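# Handout 4: Good Practice for Tabletop Pick-and-Place

Welcome back! Last time we got an arm moving. Now comes the part I enjoy most – deciding how it should behave, and writing that down so the next person can follow it.

The rules below come from the Mabula lab sheet, which we use for every bench exercise. Read them before you book a slot.

## Before you start

- Clear the reach of the arm. Bags, jackets and coffee go on the shelf by the door.
- Find the stop button and press it once. Check that the arm really does stop, then reset.
- Read the speed limit off the Cedero panel. New programs run at the lowest setting until they've finished **nine** clean cycles in a row.
- Write the object list in the log, including anything on the table that the arm is *not* supposed to touch.

## Grasping thin-walled objects

Cans are wonderful teaching objects! They're cheap and everyone has a feel for how much squeeze they can take. An empty one also shows you every mistake, and it keeps showing you for the rest of the session.

1. Open the fingers fully before the final approach.
2. Come in level, and keep both fingers clear of the tabletop.
3. Close at low force. Raise the force in small steps only if the object slips.
4. Lift straight up a short way and pause. Moving sideways comes after the pause.
5. Log a dent as a dent, even when the lift went fine. The Tramon data set has 1351 grasps in it, and the most useful column by far is the one called "object condition."

Don't swap a damaged object for a fresh one halfway through a set. If you must swap, start a new set – mixed sets cost us 420 log entries in January.
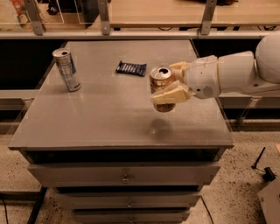

Gold-colored can held up off the tabletop, with the tall can and the candy bar left standing clear.

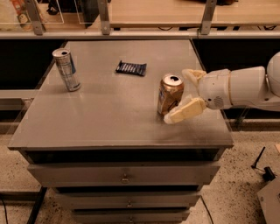

**May I reach in to straighten an object while the arm is paused?**

Press the stop button first, wait until the arm is still, and tell your partner before your hand goes in. A pause in the program can end by itself, so it doesn't count as a stop.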